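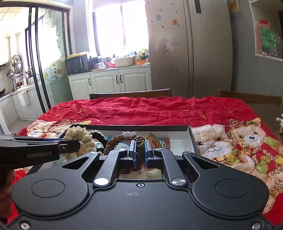 Azadeh Ghasemi @azadehghasemi
Moved my mother's recipes out of the shoebox and into a proper file this month. A few people asked how I did it, so I'm writing it down. Long thread.

First, the size of the job. I counted 409 cards and scraps. Some were real index cards. Most were envelope backs, bank slips, and pages from a wall calendar. The oldest ones are from when my parents lived in Pimiscombe.

She never wrote a title on anything. A card would start with "2 cups flour" and go from there. For the first week I just read them and wrote a guess in pencil at the top. Pencil only. I was wrong a lot.

The guesses that gave me trouble were the breads. She had at least four that begin the same way and split up around the second rise. My aunt sorted those out over the phone in one evening.

I scanned before I sorted. If you sort first you end up handling everything twice, and the thin paper doesn't like it. Flatbed scanner, color, 600 dpi. Color matters even for blue ink on white paper. She went over things in red years later and in grayscale you can't tell which is the correction.

File names: I tried naming by dish and gave up. Half of them have three names depending on who is eating. Now it's a plain number, and the number is also in pencil on the back of the card. The dish names live in a spreadsheet where I can change my mind.

Spreadsheet columns, since somebody will ask: number, name, other names, who it came from, main ingredient, complete or not, have I cooked it, notes. I had a column for the year and deleted it. I could fill it in for nine cards.

"Who it came from" ended up being the best column. There's a neighbor in Zedthorpe, last name Đorđević, who shows up again and again. Stuffed peppers, a walnut roll, two kinds of pickled cabbage. I don't remember her at all. I was 5 when we left.

I wrote to the library there and they put me in touch with her son. He had one of my mother's recipes, in her handwriting, on the same kind of calendar page. He sent me a copy and I sent him the walnut roll. He said his family had been making it from memory and leaving out the lemon.

Measurements. She used a tea glass for everything liquid. I still have one of the glasses, so I filled it and weighed the water, and now every recipe has a second line in grams. I left her line alone. If she wrote "enough," it says "enough," and my number goes under it with my initials.

Oven temperatures were harder. "Hot" and "medium" meant the old Grondero stove, and that stove ran fast. I've been baking things at 375 and adjusting. The almond cookies wanted 350. The flatbread wants as hot as you can get it.

Typing it all up took the longest. I did ten cards a night after dinner and skipped nights when I felt like it. I tried one of those handwriting programs first. It read "saffron" as "suffers" and I closed it.

Where the paper goes: polyester sleeves, three-ring binder, binder on a shelf in the hallway. Keep it out of the kitchen. I know it feels like it belongs there. Steam and grease did more damage to these than the shoebox ever did. I cook from printouts and throw them out when they get dirty.

No tape. Tape from the eighties has turned brown and taken the ink with it on several of hers. If a card is torn, put both halves in the same sleeve and leave them be.

Copies: one on my laptop, one on a drive at my brother's house, one printed set for my aunt, who doesn't want a file. She wants something to write on, and she has already marked up the lamb stew.

Cost, not counting the scanner I already had: sleeves, binder, and a drive. The printing for my aunt was the biggest part. She asked for large type, so her set is two binders.

Still open - 31 cards I can't identify. One says only "like the other one but with dill." I've cooked it three ways and my brother says none of them is right.

I'll post the walnut roll tomorrow, with the lemon. The dough has to rest overnight, so buy the walnuts today if you want to make it along with me.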